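The clear box takes over the cupboard

Ask in any homeware shop what sells in the weeks after December and the answer is storage. At Plekgate, a shop with a long back wall given over to boxes and baskets, the lidded wicker hampers that once filled the top shelves have been moved to a corner. Clear plastic has taken their place.

The appeal is simple. A bin you can see through does not need a label, and it does not need to be lifted down and opened before you know whether the spare batteries are in it. People who share a kitchen find this useful. So do people who buy a fourth bag of lentils because the other three are hidden behind the flour.

Flivance, which supplies the shop, now lists 42 sizes of open bin. Most are long and narrow, made to suit a deep cupboard. A shelf that goes back a long way tends to fill with things that are never seen again, and a long bin works as a drawer. Pull it out, take what you want and push it back.

Measure first. The inside depth of the cupboard is the figure that matters, taken from the back panel to the inner face of the closed door. Hinges steal space at the sides, and pipes steal it under the sink. A bin that is slightly too long will stop the door from shutting, and shops are not always keen to take back a box that has been used.

Handles are worth a look too. Some bins have a moulded lip, which is fine for light things such as teabags and packets of seeds. A hole through the end wall gives the fingers more to hold when the load is tins or bottles. With one at each end, the bin can go in either way round.

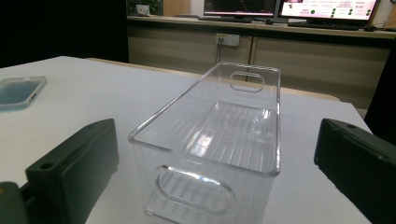 Clear bin with oval handle cutouts at both ends and a ribbed base.

Rounded corners lose a little room but are easier to wipe out. Ridged bases need more care, as sugar and rice settle in the grooves. A soft washing-up brush run along the ridges does the job. Avoid scouring pads, which leave fine scratches and turn clear plastic cloudy.

Not everything belongs in a see-through box. Potatoes keep better in the dark, and so do onions. Odd cables look no tidier for being on show. For those, Plekgate still sells a plain grey crate from Dagdag, kept on the bottom shelf next to the peg bags.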